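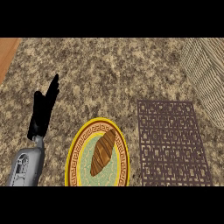

The Croissant Line

By the time the budget reached the ninth draft, the croissant had its own row.

It sat between Cables and Contingency, and I had put it there myself, in a moment of spite. The Halliday wanted to know what its money was buying. The Halliday was a hotel, a large and tired one, with a breakfast room the length of a train platform, and its owners had decided that by September a machine would be putting the pastries on the plates. My job was to work out what that would cost. I had been given this job on the grounds that I owned a calculator with a paper roll.

"We aren't buying an arm," my boss said. "We're planning to buy an arm. Those are separate budgets."

So I planned. There were two candidates. The Iro was gray, boxy and polite, and came with a black gripper that looked like something you'd use to pull a tooth. The Grustumano was faster and cost more, and its salesman called me every morning to ask how I was feeling about reach. I had never felt anything about reach. By the second week I felt strongly about it.

Before anybody spent a dime, everything had to be tried in simulation. This was the hotel's one firm condition, and I admired it until I learned what simulation cost. We rented it from a company called Cirnavmont, which would build you a kitchen counter out of nothing and bill you for the granite. I mean that. There was an invoice. It said "countertop, speckled," and next to it was a sum for which my sister had redone her actual kitchen, with a sink.

"Why granite?" I asked the woman at Cirnavmont.

"You didn't say not granite," she said.

I asked what the cheap counter looked like. She said it was white and had no edges, and that clients found it upsetting.

The plate was my boss's doing. I'd put down "plate, plain," and he had crossed it out, because the Halliday did not serve on plain. What we got had a yellow rim and a Greek key border, with a green middle like mint ice cream. It was a plate with opinions. To the right of it went a trivet, dark and full of square holes, that nobody had ordered and that appeared on the bill as "dressing." I disputed the trivet. I wrote a full page disputing the trivet. Cirnavmont replied that it could be removed for a fee, and the fee was more than the trivet.

And then the croissant, which was perfect. I'll give them that. It had stripes and ridges and a soft little shadow along the bottom, and looking at it on my monitor at ten in the morning I got so hungry I had to go across the street. The one I bought was flat and came in a bag. I kept the receipt and tried to put it through as research. That was the only line in the whole budget anyone in accounting ever questioned.

The trial was held in our conference room, with the blinds down, on the big screen. Four people came from the Halliday, all in good shoes. Somebody had ordered a tray of bagels, which I noticed was a hedge.

Up came the counter. Up came the plate and the pastry. On the left stood the Iro, fingers open, pointing at the ceiling.

We waited.

"Is it thinking?" asked the oldest of the good shoes.

"It's in its home position," I said. I had read the manual, which was 700 pages long, and this was what I'd kept.

"It looks like it wants to be called on."

It did, a little. It held itself up there beside the breakfast like the one kid who's done the reading. The croissant lay on its plate, a short reach away, and the arm paid it no attention whatsoever. A minute went by. One of the good shoes took a bagel and spread something on it with the quiet efficiency of a person who has had hands all her life.

My boss leaned over. "Why isn't it moving?"

I looked at my spreadsheet, hoping it would be somebody else's fault. Row for the arm, yes. Row for the gripper. Row for the granite, God help us. Row for the plate, the trivet, the striped cloth up in the corner, the croissant. I went down the column twice, and then I went down it slowly, with a pencil.

"We didn't budget for motion," I said.

"For what?"

"It's a separate license. There's a package for having the robot and a package for the robot doing anything. I thought the second one was an extended warranty."

He shut his eyes. On the screen the arm went on volunteering.

What I should have done then was apologize. What I did was stand up and say that we'd wanted them to see the workspace first. I talked about clearance. I talked about all that open granite at the back of the counter, and what it would mean to a busy kitchen on a holiday weekend. I used the word "reach," and I'm sorry to say I used it with feeling. The good shoes took notes. The oldest one asked whether the plate could be had in quantity, and I told him I'd look into it.

They approved the next phase on 16/08/2022, in a letter that was mostly about the plate. They liked the rim. They felt the border said something about the Halliday that the Halliday had been trying to say for years. They'd be happy to fund a further round of planning, with motion if we felt it was needed, and they wondered what the trivet ran.

I started a tenth draft. I moved the croissant up, out of the miscellaneous rows, and gave it a heading. I put in the motion package, then looked at the total and took it out again, then put in half of it, having learned from Cirnavmont that there was such a thing as half. Half would get us up to the pastry. Closing the gripper was the other half.

The Grustumano man called the next morning, right on time.

"How are we feeling?" he said.

I told him we were feeling all right. I asked if his came with moving included, and the line went so quiet I could hear him turning pages.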